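4. Recording your first tabletop demos

By now you've paired both grippers and run the Lunar calibration, so let's get to the fun part! I wrote this section after doing 13 sessions in people's living rooms, and most of what's in it I learned by getting it wrong first.

1. Set out bowls and plates on a table you can reach from one spot. I like a mix of plain disposable bowls and something shiny.

2. Start the recording on both grippers, then wait 2 seconds before you move.

3. Close the fingers on the rim – one inside, one outside – and lift or tilt the dish slowly. 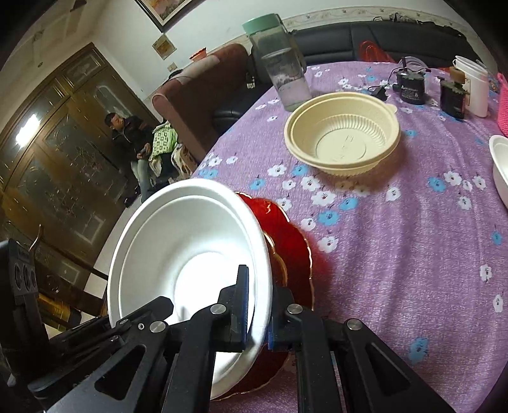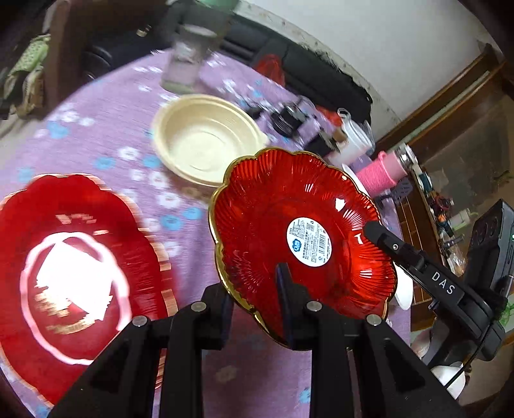 Red dishes with gold rims, on a flowered purple cloth.

4. Put the dish down, open the fingers all the way and back off a little before you stop. Harsh kept cutting this bit short, and our policy learned to hang on to bowls forever.

5. Repeat until you have 100 demos for the task. Move things between takes, or you'll end up with a policy that only knows one layout (ask me how I know).

Note: Patterned tablecloths are fine, and I've come to prefer them. The Skumis tracker gets plenty of texture to hold on to, and when Lina compared it with our bare white desk we lost tracking far less often on the cloth.

Note: Go easy on the speed. If the plates smear when you scrub through the video, redo the take.

Caution: Glossy rims throw glare straight into the lens. Switch off the lamp right over the table, or shift the table a bit, and check a test clip before you commit to a full session.

Caution: Keep cables clear of the finger linkage. It pinches!

When you're done, copy everything over to the Meinecke folder and go on to section 5, where Geeta covers trimming.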